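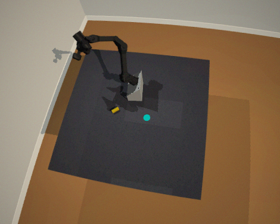

**Where should the API keys for a small side project live?**

In your host's environment settings, with a copy in a password manager and nothing at all in the repo.

I got this one from Bartosz Mazurek, who is building a recipe app called Manzano and had his keys sitting in a config file since the very first commit. We've all done it (I did it with Femar, and it took me 5 days to notice!). Deleting the file isn't enough, by the way. The old commit still has the key in it, so go make a new key first and turn the old one off, then clean up the history if you care to.

A few things I do now on every project:

- add `.env` to `.gitignore` before writing any code
- keep a `.env.example` with the names and blank values
- use separate keys for dev and production

That last one saved me on Pratdale, when a loop in my test script fired off 808 requests while I was making coffee. Dev key, tiny quota, no bill.

Sotiris Vasilakis wrote in to ask how often to swap keys out. I do mine every December, plus any time somebody leaves a project. Brandale has 18 of them and it eats most of an afternoon, so put on some music.

Next issue: database backups, and the restore I'd never tested.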